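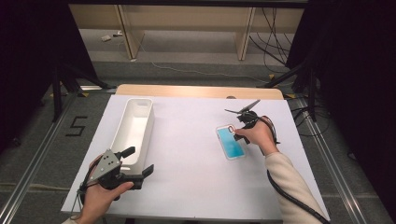 Station 5, phone-to-bin task, both grippers on. Right jaws open over the phone.

**1/** Progress notes from the student project at Tonham, for those who asked. The task is dull on purpose: pick up a phone lying flat on a table and put it in a long white bin. A person does it with hand-held grippers, we record it, and a model is trained on the recordings. The aim is for our arm pair, Ukutier, to do the same by September.

**2/** Why a phone. It is thin, smooth and flat against the surface, so two fingers coming straight down have very little to hold. With a block you can be sloppy by a centimetre and still get it. With a phone you have to decide which edge to go for before you close.

**3/** The one on the table has a clear case. The case helps the grip and hurts the vision. Its outline is hard to find against a white top, so we keep the screen lit during takes. The lit screen is the first thing the model learns to look for. Whether that is cheating is a fair question and Seidu Dramani has raised it twice.

**4/** Gripper notes. Right hand: thin grey fingers, opened and closed by a finger in the ring trigger. Left hand: black jaws, with a drilled grey metal plate on the body. The two are not a matched pair. We would like them to be. The plate adds weight at the wrist and people start to droop after a long run.

**5/** Cable routing. Each gripper has its own black cable. On the right it goes back past the wrist and along the sleeve. If it is left slack it drags on the table edge and you get a small twitch in the wrist data, which the model then copies faithfully. We lost a whole batch to this in the first month.

**6/** Count so far: 811 takes kept. A take is thrown out if the phone is dropped, if it slides more than a hand's width, or if the operator stops to think in the middle. The last one sounds harsh. A pause in the data turns into a pause in the arm, and the arm does not know how to end it.

**7/** Tsutomu Sakai wrote the checker that marks pauses. It flags anything over 2 seconds with no movement in either wrist. Before that we were watching every take at double speed and arguing. The checker is wrong now and then, mostly on slow operators, so flagged takes still get looked at by a person.

**8/** Bin position. It stands lengthwise, near to far, on the left of the table. We tried it across the far side first. Operators had to reach over the phone to get to it and the forearm hid everything from the head camera. Turning it lengthwise fixed the view. It also gave the left gripper something to do, as it can steady the near end.

**9/** That brings up the two-hand problem. With the left gripper on the bin, the right has to carry the phone across the full width of the table. With a hand-over in the middle, each hand moves less but there is one more grasp to get wrong. We record both and label them. So far the model does the single carry well and the hand-over badly.

**10/** Numbers for the hand-over, last test on the arms: 21 attempts, 3 in the bin. Most failures were the same one – the right fingers let go before the left jaws had closed. A human operator feels the tug and waits for it. There is no tug in our data. The grippers record opening width and position, no force.

**11/** Options under discussion. (a) A strain gauge on each finger, which means new parts and redoing the calibration. (b) A fixed delay on release, which is ugly and will probably work. (c) Drop the hand-over and write up the single carry. Gill, the project next door, went for the delay on their cup task and were happy with it.

**12/** The write-up so far covers the station layout, the discard rules and the checker. The results section is a heading and one table. If anyone has run a similar two-gripper setup with force sensing, I would like to know what sensor you used and how often it needed zeroing.

**13/** Answering one from the replies: yes, the trigger ring fits small hands, but only just. We print it in two sizes. The file is in the Preltitz folder under "ring", and the larger one needs a longer screw.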